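Thu 26 September

Fund disclosure scrape, second pass. Reran the parser over the Drullura co-investment filings after Kai-wen found the June batch had been read with the old column order. 1,607 rows in, 4 rejected, all from the Rosetti annex, where the equity stake and loan amount share one cell. Fixed by hand, noted in the changelog.

Makari is listed twice, once as a direct grant recipient and once as a subsidiary of Yüksel. Merged under the parent for now. Jagadeesh disagrees and wants them separate until the registry extract arrives.

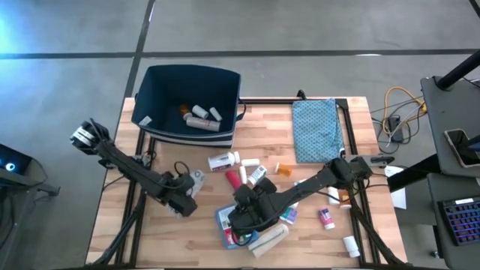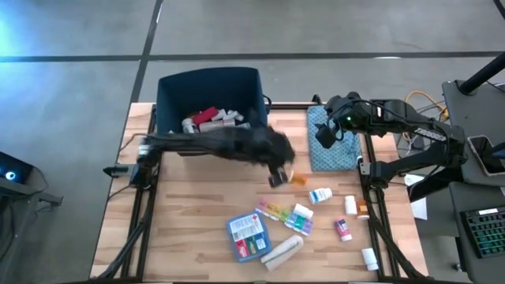

Threshold for the published table stays at 400 (thousands, nominal). Lowering it brings in mostly fee rebates and makes the totals hard to compare with the budget papers. Management fees are still not broken out by year. The annual report gives one combined figure and the notes don't reconcile to it.

To do: ask the fund office for the fee schedule, rerun the match on company numbers instead of names, send J. Kotian the 2 conflicting Makari entries.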